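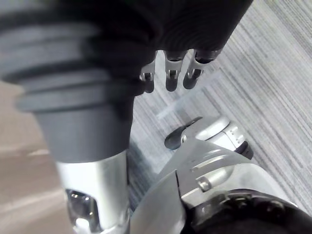
Page 4 of 14

Stostunside Home Forum > Floors > Carpet in the spare room, keep or rip up?

gusport_gran
Still on the fence. The fitter from Closham wants to take the whole lot up and put down boards. I say a carpet that has outlived two sofas has earned its place.

mothballs
It's earned a skip. Boards every time. You can see the dirt and do something about it.

gusport_gran
I don't want to see the dirt. That is what carpet is for.

Tackstrip
Has anyone lifted a corner yet? All this depends on the underlay. If it crumbles, new underlay and put the same carpet back. I did ours in September, took 4 hours and most of my kneecaps.

mothballs
Four hours plus the ten you spent posting about it on page 2.

Tackstrip
Fair.

lobo_road
Disagree with mothballs. We went to boards and now every dropped screw sounds like a burglary. Also the screws roll. On carpet they stay put until you find them with your foot.

mothballs
Rug.

lobo_road
So, carpet, but one you trip over.

gusport_gran
Lifted the corner by the door. Underlay is brown and sort of biscuity. Is it meant to be?

Tackstrip
No.

mothballs
Skip.

gusport_gran
I'll hoover it and see how I feel.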